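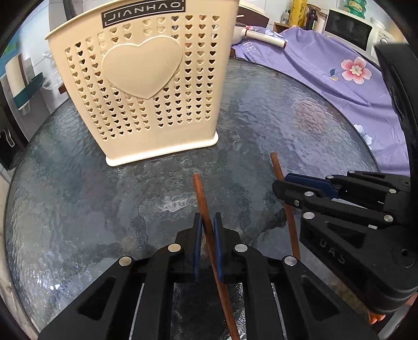 Week 5: Keeping a Household Inventory

Okay, so last week we got as far as budgets, and a few of you stayed behind to ask about insurance. Good timing, as it happens. I put that off until today on purpose.

A household inventory is a list of what you own and what it would cost to buy again. I started mine after a leak at my old place on Hindside, when I had to come up with prices for things I couldn't even remember buying (try pricing a drawer of kitchen odds and ends from memory!). My claim came to 1155 dollars and they paid 858. The gap was all small stuff I had no record of.

How I do it now

Pick one room and go clockwise. Open everything. I write down the item, the maker if there's a name on it, the year and the price. If I don't know the price I look up a similar one and put a question mark next to it – a guess you've marked is fine.

Small things go in groups. "Chopsticks, wooden" is one line. So is "storage baskets, plastic." Please don't give every spoon its own row, I've graded those and it's a long evening.

Replacement cost or cash value?

We'll spend most of the second hour on this one. Say your limit for contents is 3000 dollars. Under replacement cost you get what a new couch costs. Under cash value you get what your tired old couch was worth, and that can sting. Read your own policy before class if you have one.

For next time

Do one room, any room, and bring it on paper. Carys Gethin is covering the first half hour and she'll go over the Werngate worksheet with you. Renters, look at page two first. Questions about the leak story can wait for the break – I do go on about it.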